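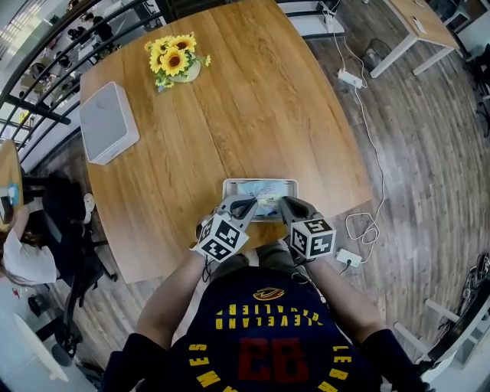 From: Florence Landry
To: Clivlow allotment and kitchen list
Date: Aug 27, 2020
Subject: Re: cucumbers gone soft again

Hello all,

I read the message of Tatlı with much sympathy, so I put it here again for the people who joined after, and I answer under each part.

> My second batch is soft in the middle. I did everything from the
> recipe in the newsletter, 12 small cucumbers, one big jar, vinegar
> and salt. The outside is fine but inside is like a sponge.
> Is it the cucumbers or is it me?

I think it is the cucumbers, or to be more exact the time between the garden and the jar. In my mother's house we picked in the morning and the jar was closed before lunch. When I buy from the stand in Stanside I do not know if they were picked yesterday or four days ago, and the skin does not tell you, it stays green and nice for a long time. If you cut one and there is already a small empty space in the center, it will not get better in the brine. Eat that one in a salad.

You can help a little by putting them in very cold water for some hours before. I do it overnight with ice, in the bathtub when there are many (my husband does not like this method). Also please cut off the flower end, only a thin slice. I did not believe in this for years. Then I made two jars side by side, one cut and one not cut, and the cut ones were still hard in February.

> Also the newsletter says "salt to taste" but how can I taste it
> when it is not ready? How much do you use?

I agree with you, it is not a helpful instruction. Somebody who has made pickles for thirty years can write this, but a beginner can not use it. I weigh everything. For cucumbers without vinegar, the sour kind which ferments by itself, I use 50 grams of salt to one liter of water. For the last big jar I needed 28 grams and the brine came exactly to the neck. Please use salt without iodine and without the powder that makes it run easily, because the brine becomes cloudy and then you are worried for no reason. I buy the plain one from Hultex, in the paper bag. The store on the corner keeps it on the bottom shelf, next to the cat food.

But your recipe is with vinegar, so it is another thing, and maybe I should have said this first. I am sorry if the order is confusing. With vinegar I follow a tested recipe and I do not change the quantity of vinegar, even if it seems too sour to me. Sugar and dill you can change — the vinegar no.

> Last question, does anybody put a leaf in the jar? My grandmother
> put a leaf but I don't remember from which tree.

Grape leaf or sour cherry leaf, most probably. In our region it was cherry, and oak sometimes, but oak gives a brown color that I do not like. I have a grape plant on the back fence that makes a lot of leaves and almost no grapes. Whoever wants some can come and take them, the gate is open in the afternoon. Take the young ones, the size of your palm, and wash them well.

I have two other small things. The first is that I still have nine empty jars with the wide mouth, the one-liter size, but only six good lids. The rubber on the others is dry. If somebody orders lids this month I would like to join the order and share the postage.

The second is for the person who borrowed my long wooden spoon at the plum jam day. I am not angry, I would only like to have it again before the tomatoes are ripe, and they are coming fast now on the south side.

Tatlı, write to us how the third batch goes. If you want, bring one to me before you close the jar and we will cut it and look inside together.

With best regards,
Florence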